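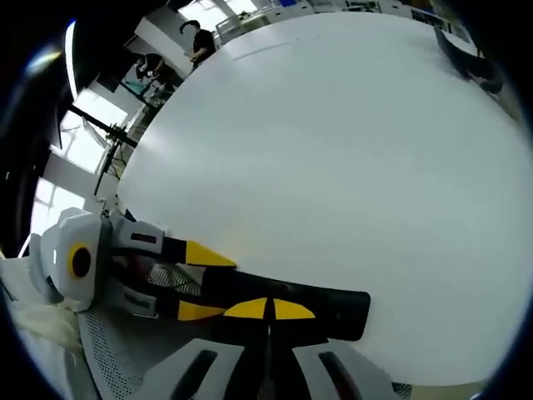 Startseite Sortiment Tischdecken Servietten Pflege Über uns Warenkorb

Runde Tischdecke »Dasura« aus gewaschenem Halbleinen

Runde Tische haben es in Deutschland nicht ganz leicht. Fast alles, was man an Tischwäsche kaufen kann, ist für rechteckige Tafeln gedacht, und wer einen runden Esstisch geerbt oder sich in einen verliebt hat, steht irgendwann ratlos vor dem Regal und nimmt dann doch wieder das Quadrat, dessen Zipfel den Gästen auf den Knien liegen. Uns ging es jahrelang genauso! Die Dasura ist deshalb die Decke, die wir uns selbst gewünscht haben: rund zugeschnitten, mit einem schmalen, von Hand gelegten Saum und so schwer, dass sie ruhig fällt und beim Lüften nicht gleich vom Tisch weht.

Genäht wird sie in unserer kleinen Werkstatt Plukari, wo Sofia Pinheiro den Zuschnitt macht. Eine runde Kante zu säumen ist eine Geduldsarbeit, denn der Stoff will sich an jeder Stelle anders dehnen, und wenn man zu schnell wird, wellt sich hinterher alles wie ein Salatblatt. Wir heften die Kante darum erst mit einem Einhaltefaden, bügeln sie flach und nähen dann langsam in einem Zug herum. Zieht man den Faden zuletzt heraus, liegt der Saum glatt. Bei der größten Ausführung dauert das gut und gerne einen halben Vormittag, und es läuft meistens das Radio dabei.

Der Stoff

Halbleinen heißt bei uns: Kette aus Baumwolle, Schuss aus Leinen. Die Baumwolle macht den Stoff geschmeidig, das Leinen gibt ihm Stand und diesen leichten Glanz, den man vor allem am Abend sieht, wenn die Lampe tief über dem Tisch hängt. Wir haben viele reine Leinenstoffe probiert und mögen sie sehr, aber sie knittern eben doch so, dass man vor jedem Besuch das Bügelbrett holt. Mit Halbleinen kommt man oft auch so davon -- aus der Maschine nehmen, kräftig ausschlagen, feucht über den Tisch legen und mit den Händen glattstreichen (bei geölten Tischen bitte lieber auf der Leine, sonst gibt es Flecken im Holz).

Jede Bahn wird vor dem Zuschnitt gewaschen. Die Decke läuft danach kaum noch ein, und sie fühlt sich schon am ersten Tag so an, als hätte man sie ein paar Jahre im Schrank gehabt. Kleine Verdickungen im Faden gehören beim Leinen dazu und sind kein Grund zur Sorge.

Maße und Ausführungen

Klein: Durchmesser 142 cm, für Tische bis etwa 100 cm
Mittel: Durchmesser 180 cm, für Tische bis 130 cm
Groß: Durchmesser 220 cm, mit einer feinen Mittelnaht, für Tische bis 160 cm
Farben: Kreide, Hafer, Salbei, Rauchblau
Gewicht der mittleren Decke: 936 g
Gewicht der mittleren Decke mit doppeltem Saum: 986 g
Material: 52 % Baumwolle, 48 % Leinen

So messen Sie richtig

Messen Sie zuerst den Durchmesser der Tischplatte, am besten zweimal über Kreuz, denn ältere Tische sind manchmal gar nicht so rund, wie man denkt. Dazu kommt der Überhang, und zwar doppelt. Für den Alltag finden wir 20 cm auf jeder Seite angenehm, da bleibt niemand mit der Gürtelschnalle hängen. Für festliche Anlässe darf es mehr sein, 30 cm oder sogar 35 cm, und wenn die Decke bis zum Boden reichen soll, schreiben Sie uns bitte einfach. Solche Sondermaße nähen wir gern, sie brauchen nur etwas Zeit.

Bei Ausziehtischen, die mit eingelegter Platte oval werden, hilft die runde Decke leider nur im geschlossenen Zustand. Mavis Mercado aus unserer Kundenberatung hat für diesen Fall eine Papierschablone entwickelt, die Sie kostenlos anfordern können. Sie legen sie auf den ausgezogenen Tisch, zeichnen die Rundung an und schicken sie uns zurück.

Pflege

Waschen Sie die Decke bei 40 Grad, die Ausführung in Kreide verträgt auch 60 Grad. Bitte keinen Weichspüler verwenden und die Trommel nur gut zur Hälfte füllen, damit sich keine harten Knickfalten bilden. Rotwein sofort mit kaltem Wasser ausspülen, Kerzenwachs dagegen erst ganz hart werden lassen und dann vorsichtig abheben. Was danach noch im Gewebe sitzt, lässt sich zwischen zwei Lagen Küchenpapier ausbügeln.

Wer bügeln möchte, bügelt leicht feucht und von der Mitte nach außen, immer dem Fadenlauf nach. Am Saum bitte nicht ziehen, nur das Eisen aufsetzen und wieder anheben! Zum Aufbewahren rollen wir unsere eigenen Decken auf eine Pappröhre. Das nimmt im Schrank mehr Platz weg, dafür hat man am Sonntagstisch keine Kreuzfalte in der Mitte. Eine passende Röhre können Sie im Warenkorb dazulegen.

Was Kundinnen und Kunden schreiben

»Ich hatte Angst, dass Salbei zu grün ist, aber es ist ein ganz ruhiger Ton und passt wunderbar zu unserem alten Geschirr. Der Saum ist sehr sauber gearbeitet. Nächstes Mal würde ich eine Nummer größer nehmen.« -- Rosalind Escobedo

»Schöner Stoff, fällt gut. Die Mittelnaht bei der großen Decke sieht man, wenn man davon weiß. Unsere Gäste haben sie nicht bemerkt.« -- Darnell Marchetti

Lieferung und Rückgabe

Die Decken in Kreide und Hafer haben wir meistens vorrätig, Salbei und Rauchblau nähen wir auf Bestellung und brauchen dafür zwei bis drei Wochen. Im Juni ist die Werkstatt kürzer besetzt, dann kann es eine Woche länger dauern. Ungewaschene Decken in den Standardmaßen nehmen wir innerhalb von 30 Tagen zurück, Sondermaße leider nicht. Stoffproben aller vier Farben schicken wir Ihnen gern vorab im Briefumschlag zu, eine kurze Nachricht mit Ihrer Adresse genügt.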